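How to wash a printed cotton tablecloth and keep the colours

I have washed printed tablecloths for many years, and I made most of the mistakes already. The method is slow but it is simple.

Step 1. Clear the cloth and shake it outside. Crumbs which stay in the fold become small grey marks in the water. 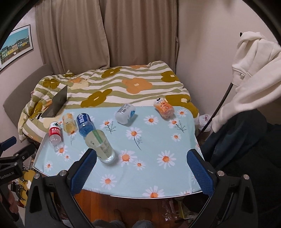

Step 2. Rub a little plain soap on each spot, from the back side. Wait ten minutes. For tea or fruit juice, use cold water only.

Step 3. Wash at 30 degrees, inside out if the cloth has a lining. I use the Feleo soap flakes, one spoon. More soap does not clean better, it only makes the cloth stiff. 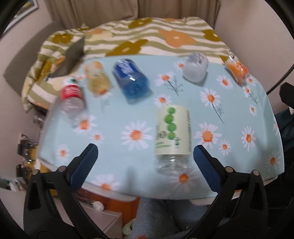

Rinse two times, and do not twist the cloth to get the water out. Roll it in a dry towel and press with your hands.

Step 4. Dry in the shade and iron while it is still a bit damp.

Comments

Does this work for linen too? Mine is from Hämmerli and it shrinks every time.

I did the cold water on a blackcurrant stain, it needed two tries but it is gone. Thank you!

Related
Removing candle wax from cloth
How to fold a round tablecloth
Caring for Priletti napkins

Wetport Home Pages | Contact | Back to top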